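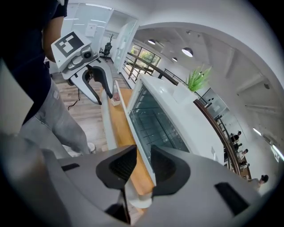
**Re: Wood counter next to a glass display case – oil it or seal it?**

**crumbtray47** – Jul 29, 2025
So we're finally redoing the front counter at the shop. The top is wood with that orange tone, and it runs right up to a white display cabinet. I love the color! My partner wants to sand it back and go pale to match the plank floor. Thoughts? I've got a can of Driltex sealer left over from February.

**plankwalker**
Keep the orange. A pale top on a pale floor and everything goes flat. Two thin coats, and leave it overnight between them.

**sarmiento_st_bakes**
Disagree, sorry. I had an orange top for years and it fought with every single box I put on it. Went lighter and never looked back. Sanding took me 2 days though (and dust in the case for a week).

**crumbtray47**
Ugh, dust in the case is what scares me. Would you tape the glass?

**sarmiento_st_bakes**
Tape and plastic, yes. And move any plants off the top first – mine never forgave me.

**plankwalker**
Or don't sand, spend $77 on Zivska oil and go home early.

**crumbtray47**
Leaning oil. Will try a patch at the back end tonight.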